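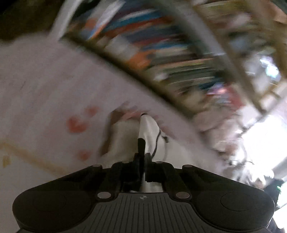
Pouring room check – Tristach Candle Supplies, Drallelville unit
Done by: Khanyisile Maluleke
Month: May
Start: 7 am

Melting tank (Hellwig) – OK. Thermostat set at 80, reading 80. Lid hinge stiff, oil it.

Second tank – FAIL. Drain tap drips when shut. Taken out of use, tag on the handle. Mulugeta to order new washer.

Extinguishers – OK. Both in date, pins in. Move the boxes away from the one by the door, agian.

Fire blanket – OK.

Fragrance oil shelf – comment. Caps loose on two Lindar bottles, tightened. Drip tray needs wiping. Safety sheets in the folder but the vanilla one is missing.

Wick store – OK. Dry. 700 tabbed wicks in the open carton, lid left off, put it back on.

Test burn shelf – FAIL. Jars too close together, want 10 cm between them. Respaced. Re-check tomorrow.

Workwear – comment. Cotton only at the tanks, no fleece. Sleeves fine if short but then gauntlets on for pouring, no exceptions.
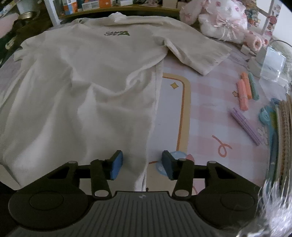

Cream T-shirt, short sleeves

Extractor fan – OK. Noisy on high. Filter due.

Floor – wax spots by the scale, scraped up. Mat edge curling, tape it down for now.

First aid box – burn gel low, order more. Plasters OK.

Open items: tank washer, vanilla sheet, burn gel, fan filter. Mulugeta Kumsa to sign off when they're all in – leave this sheet on the clipbord till then.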